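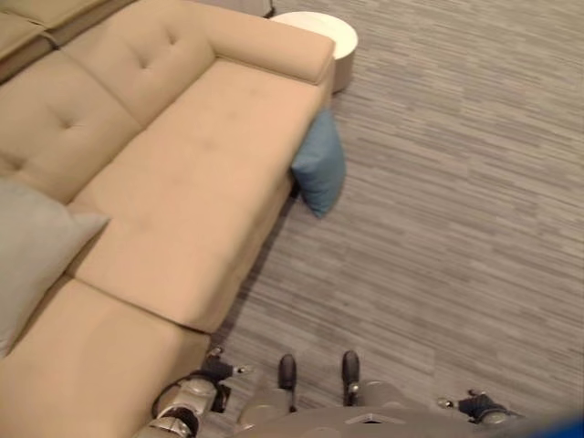 Read-aloud time: 9 minutes

What's Inside a Sofa?
by Lerato Chauke
December 20, 2022

You sit on it, flop on it, read on it, and maybe build forts out of it. But have you ever wondered what a sofa is made of? There is so much going on under that fabric! Let's start at the bottom and work our way up.

The bones

A sofa has a skeleton, a bit like you do. It's usually made of wood, and sometimes of metal. Long pieces run across the front and back, shorter pieces join them at the sides, and blocks are glued and screwed into the corners so the whole thing won't wobble. If you push on the arm of a sofa and feel something hard deep down under the soft part, you've found a bone.

People have been making frames to sit on for a very long time. The ancient Egyptians had chairs with wooden frames more than 4,000 years ago, and some of them had feet carved like lion paws. I would love a sofa with lion paws.

The bounce

Across the frame go the springs. Some are shaped like a curly pig's tail and stand straight up. Others are zigzags of thick wire that stretch from the front of the sofa to the back. When you sit down, your weight pushes the wire out of shape, and the wire pushes back because it wants its old shape again. You can feel that push through the seat!

When I visited the Toprak workshop in June, there was a big sofa with its seat fabric off, and the man fixing it let me press the springs with my hands. It had 70 of the curly kind, all tied to each other with string so that they couldn't tip over sideways. He tied every knot by hand and he was really fast.

Not every sofa has springs. Some have wide stretchy straps woven over and under each other, like a potholder.

The squish

On top of the springs comes the soft stuff. Today it is often foam, which is full of tiny bubbles of air. Press a piece of foam with your thumb and air gets squeezed out of the bubbles. Let go and the air rushes back in. (A kitchen sponge works the same way. Try it with a dry one.)

Before foam came along, people stuffed their seats with horsehair, wool, straw, feathers, or even dried moss. Horsehair was a favorite because it's curly and springy. It could also poke through the cloth and tickle the backs of your knees.

The buttons

Look at the back cushions of the tan sofa at the top of this page. Each one has a little dimple with a button in it. Making dimples like those is called tufting. A very long needle carries strong thread through the cushion, and when the thread is pulled tight, the button sinks in. Buttons look nice, and tufting can also stop the stuffing from sliding around and making lumps. A button is a great place to lose a cookie crumb, too.

The skin

Last of all comes the cover. The person who puts it on is called an upholsterer (say it "up-HOLE-ster-er"). Covers can be cotton, wool, leather, or fabrics made from plastic threads. Velvet is one of my favorites. It has thousands of short threads standing up like grass on a lawn, so if you stroke it one way it can look light, and if you stroke it the other way it can look dark. You can draw on it with your finger and then rub your drawing out again!

The place where two pieces of fabric are sewn together is a seam. See if you can find the seams on a cushion at home. Some sofas hide a zipper along the back or the bottom.

Sofa words to show off with

Sectional: a sofa made of sections that fit together, often in an L or a U shape.

Chaise: a long seat where you can stretch your legs out. Say "shayz." It comes from the French word for chair, and the full name is chaise longue, or "long chair."

Throw pillow: a loose pillow that isn't attached to anything. They do travel! The blue one in the picture has ended up down by the side of the seat, and the gray-green one is still leaning on a back cushion.

Crevice: a narrow gap. The ones between sofa cushions are where pencils, hair clips, and puzzle pieces go.

Try it yourself: the squish test

You'll need 2 sponges the same size, one dry washcloth, and a book.

Stack the sponges and lay the book on top. Look from the side. How far did they squash down? Now take the sponges away, fold the washcloth until it is about as tall as your stack was, and put the book on that. Which one squashed more? Take the book off and watch which one pops back up.

Then try a cotton ball, a balled-up sock, or a handful of dry grass. Draw each one with the book on and with the book off, and write down which you'd pick to stuff a sofa for your favorite toy.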